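Clulbridge Retirement Savings Records

Version 2, April 2023
Maintained by Dymphna Gilmartin

Summary

Clulbridge is a table of workplace retirement plan records covering 351 small employers. Each row is one employer in one plan year. The columns record what the plan offered, how many eligible workers joined, what they contributed, what the employer added, and how much left the plan in loans and withdrawals. There are no rows for individual savers.

The table was put together to study one question: does automatic enrollment at a low starting rate leave people with less saved than a plan where they have to sign up but pick a higher rate themselves. It has since been used for other things, some of them listed under Uses.

What is in the download

plans.csv is the main table.
codes.csv lists the codes used in plans.csv, with a short label for each.
matching.csv gives the employer match formula for each plan, split into tiers.
changes.txt records what changed between versions.
license.txt has the terms of use.

All files are UTF-8 with commas as separators and a header row. Dollar amounts are whole dollars with no symbol. Percentages are stored as decimals, so a 4 percent contribution rate appears as 0.04.

Main columns

employer_id: a random code, stable across plan years. It does not come from any tax or registration number.
plan_year: the year in which the plan year ended.
auto_enroll: 1 if new hires were enrolled unless they opted out, otherwise 0.
default_rate: the starting contribution rate for automatic enrollment. Blank if auto_enroll is 0.
auto_increase: 1 if the default rate went up each year without the worker doing anything.
eligible: workers allowed to join by the end of the plan year.
participating: workers with a contribution above zero in the plan year.
median_rate: the median contribution rate among participants.
employer_match: total employer match paid, in dollars.
loans_out: total new loans taken from the plan, in dollars.
hardship: total hardship withdrawals, in dollars.
fee_basis: who paid the recordkeeping fee. See codes.csv.

Where the records came from

The records were supplied by two plan administrators, Onel and Begay, under a written agreement with each. Onel sent yearly summary files. Begay sent scanned statements, which were typed in by hand and then checked a second time by a different person. Employers were told that their summaries would be included and could ask to be left out.

Employers with fewer than five eligible workers were removed before release, and so were plans that closed partway through a year. A plan that moved from one administrator to the other keeps the same employer_id where the move could be confirmed.
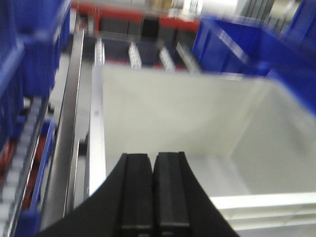
Dollar columns are rounded. Match totals are rounded to the nearest 1,000, and so are loans_out and hardship. Rounding was done after the totals were calculated, so ratios built from the released columns will differ slightly from the ones in the original files. For very small plans the difference can be large enough to matter. Filter on eligible before comparing loan amounts between employers.

Missing values

A blank means the administrator did not report the figure. A zero means it was reported as zero. These were mixed up in the hardship column in version 1, and anyone still working from that version should replace the file.

Begay did not report fee_basis for plans set up before it changed its statement layout. Those rows are coded 9. Please do not read code 9 as "employer paid." The default_rate column is complete for all plans with automatic enrollment.

Known problems

The participating column counts people, but some workers joined, left and were hired again in the same year. Onel counts such a person once. Begay may count them twice. This pushes the participation rate above 1 in a few rows. The rows were left as they are.

Median contribution rates include workers who started late in the year. A plan that hired heavily in its last quarter may show a lower median than its long-term members would.

The employers are mostly in retail, repair, food service and light manufacturing. Public employers are not covered at all, and neither are people who work for themselves. The table should not be used to estimate how well a whole country or state is saving.

Account balances are not included. Onel could supply them and Begay could not, and a half-filled column seemed worse than none. It follows that the table says something about what goes in each year and very little about what anyone will have to live on at 65.

Uses

Suitable: comparing plan designs, teaching, testing software that reads plan summaries, checking how match formulas relate to the rates people choose.

Not suitable: advising a person on how much to save, ranking administrators, setting prices for insurance or annuities, or trying to work out which employer is behind a code. The last of these is also barred by the license.

Related table

Murkero is a separate table built from a survey of 3,000 workers, which asked when they expected to retire and what they thought their plan would pay. The two tables share no identifiers and cannot be joined row by row. The industry codes are the same in both, so averages by industry can be set side by side.

Updates

The next release is planned for June and will add one more plan year from Onel. The Begay records for that year are still being typed in and will follow separately. Column names will stay the same.

Corrections

Send corrections to Dymphna Gilmartin through the contact form on the download page. Give the employer_id, the plan_year and the column. Corrections that can be checked against the administrator's file are made in the next release and listed in changes.txt.

Citation

Gilmartin, D. Clulbridge Retirement Savings Records, version 2.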